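Can a two-armed robot do our chores yet?

Project report, Elisa De Luca and Katia Fontana
January 2022

1. Why we chose this question

Both of us have worked part-time while studying, Elisa in the stockroom of a gift shop called Onwood and Katia as a cleaner in holiday flats. A lot of that work is picking things up and putting them somewhere else. We wanted to know how much of it a machine could do today, on ordinary objects, without the objects being changed to suit the machine.

Most of what we read beforehand was about factories, where the same part arrives in the same place all day. Homes and small shops are different. A box is turned round, a towel is half off its rail, a phone has been left on top of the thing you need.

2. What we used

We had the use of a two-armed robot in the department. Each arm ends in a two-fingered gripper. One of us drove the arms by hand for the first tries at each chore, and then the robot repeated the chore using the control software, which the department calls Tradon. We did not write any of that software. Our part was choosing the chores, setting them out, timing them and writing down what went wrong.

Each chore was also done by one of us with bare hands, so that we had something to compare against.

3. The chores

We picked 4 chores, two from a shop and two from a home:

Standing a small box upright and moving it to a marked spot
Clearing small items off a table into a tray
Folding a hand towel in half
Opening a light cupboard door by its edge

We made 156 attempts in all, spread over the weeks after October. An attempt counted as done only if nothing was dropped and nobody had to step in. If a person touched the object, the attempt was marked as failed, even if it would probably have worked out in the end. We argued over this rule at the start but kept to it throughout.

4. Results

The small box was the best chore for the robot by a long way. It was done in 70 per cent of attempts. Nearly all the failures came from the box tipping when the second gripper arrived. If the two grippers did not touch it at the same moment, the first one pushed it over.

Clearing the table went well with hard objects that had straight sides. Rounded things slipped. Flat things were worse, as the fingers could not get under them, and we ended up allowing the robot to slide a flat object to the table edge first. That made it slower but it did work for most items.

The towel was poor. The robot could pinch a corner and lift it, but the other corner was never where it had been the time before. Katia can fold a hand towel in a few seconds. The quickest fold the robot managed took 61 seconds, and it was not a fold she would have left in a guest's bathroom.

The door came in between. The hard part was lining up the fingers with a thin edge. Once they were lined up, pulling the door was easy. When they were slightly off, the tips pressed against the face of the door and the arm stopped itself.

5. What we noticed

The chores we had expected to be hard were not always the hard ones. We had thought the door would be the worst, and it was the towel.

Setting up took longer than the chores did. Every session began with clearing space, checking cables and deciding where each object should start. In a shop, that time would have to be counted as part of the job, and we think some of the articles we read leave it out.

We also changed our minds about speed. At first we treated slow as the same as bad. Elisa's old manager, Mr Sharifi, pointed out that a slow machine which can be left alone overnight may still be useful to him, but one that needs someone beside it is no use at any speed. By that test only the box chore comes near, and a robot that fails three times in ten still needs someone beside it.

6. Limits of this report

We tested one robot in one room. The lighting was not controlled and the daylight changed during the longer sessions. We only tried a few kinds of object, and we got better at setting them out as the project went on – the later attempts may look better for that reason alone.

7. Answer to the question

For a shop: nearly, for one narrow job with boxes of one size. For a home: no, apart from moving hard objects from one place to another. We would like to see the towel tried again with softer fingertips, and the box tried with several sizes mixed together. Our timing sheets are saved under the project name Furisix on the department drive.
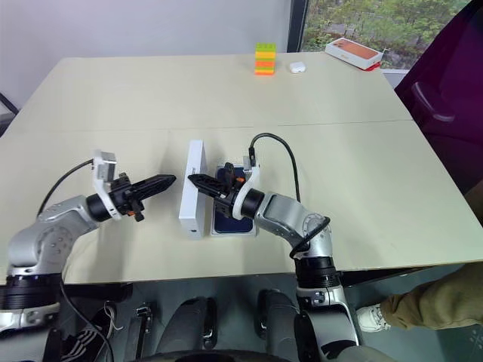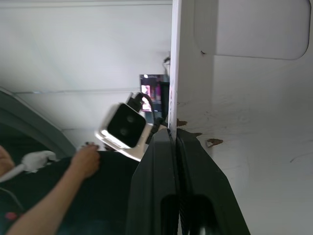

Figures 1 and 2. First, the two grippers facing each other with the white box between them; second, gripper fingers close to a narrow white edge.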